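A morning at Jatley: otters, herons and a lot of buckets

The Jatley wetland rescue centre opens its gates to the public twice a year, and the November one is the one to avoid if you own only one pair of dry shoes. I own only one pair of dry shoes. By half past nine they were no longer in that category.

You park in a field at the top and walk down a lane that the leaflet calls "gently sloping". At the bottom there is a hut where a cheerful woman takes your money and gives you a map drawn, I think, by somebody who had once heard the place described. The otter pens are marked as being inside the car park.

Jatley takes in injured and orphaned animals from the Tazi marshes and tries to put them back. Last year it dealt with 2,425 of them, according to the board by the door, and the list underneath is mostly hedgehogs. Hedgehogs, our guide said, are the rent. People come for the otters, but it's hedgehogs that fill the sheds from October onwards, all of them underweight and none of them grateful.

There were six otters in on the day we went. I saw the back third of one. It left the water, considered a crowd of adults in waterproofs making kissing noises, and went back in. The guide seemed pleased about this. An otter that likes people is an otter that can't be released, so the keepers feed them from behind a board and don't talk near the pens. We had been asked not to talk near the pens either, which went about as well as you'd expect.

The tour carried on through the feed store, the wash room and the two long sheds where the birds are kept before release. 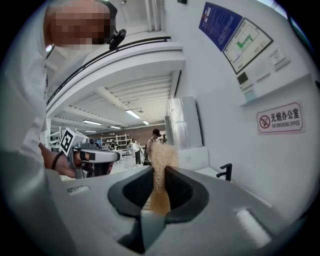 Tan grains on the way down.

I hadn't expected to enjoy the heron shed, and I didn't, but I remember it best. A heron in a field is an elegant thing. A heron at arm's length is a furious umbrella that smells of fish. The one nearest the door had been caught in fishing line and was nearly ready to go. It stared at my left eye for the whole of the talk – the guide mentioned, rather late, that they go for eyes.

The release work is the serious part. Some of the otters and a few of the larger birds leave with Daltix tags, which report back for as long as the battery holds or until the wearer chews it off. A screen in the visitor room shows the tracks as coloured lines. One female otter called Faker, named for her habit of playing dead whenever the vet came in, covered almost 30 miles of river after her release and then settled under a bridge behind a supermarket. The centre had picked out a lovely quiet stretch of reedbed for her.

Lunch was soup, in a tent. The raffle was for a new incubator, target 2,000 pounds, and I won a jar of chutney that I'm fairly sure I had seen at the cake stall an hour earlier.

Go in spring if you want cubs and sunshine. If you go in November, take boots, leave the small dog at home, and get to the heron shed before the school party does. The bus back stops at the top of the lane, which slopes much less gently in that direction.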